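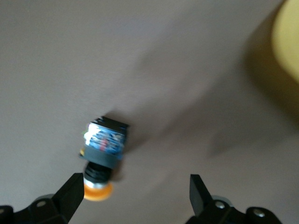 *Peça com secção azul, de pé sobre a base laranja. Zona roscada ou estriada logo acima do anel claro.*

**Fevereiro, bancada de comando, triagem do lote Goltgate**

Continua a separação dos botões desmontados do quadro Iduvier. A referência 411 fica para reaproveitar; o resto segue para ensaio de contactos antes de decidir.

Critério de aceitação igual ao do lote anterior:

- curso sem prisão, retorno completo
- 300 manobras em vazio
- resistência de contacto medida antes e depois, com o mesmo par de pontas

Os cabeçotes laranja confundem-se facilmente entre si pela cor. Identificar pelo corpo e só depois pela etiqueta — no inventário Geerts há duas entradas trocadas, linhas 39 e 90, por corrigir.
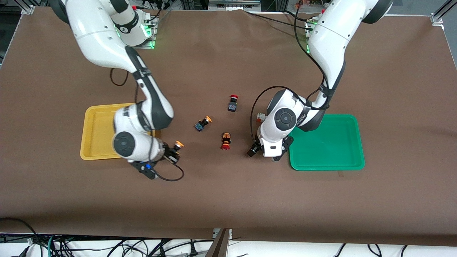
*Botões sobre o papel pardo, entre o tabuleiro amarelo e o verde. O vermelho de tipo cogumelo tem base preta retangular.*

O cogumelo vermelho não entra na contagem da 411. Ensaiar à parte, com registo próprio, e não remontar sem verificar o encravamento.

Falta pedir à Jurance as porcas de aperto e as juntas. Confirmar o diâmetro do furo no painel antes de encomendar.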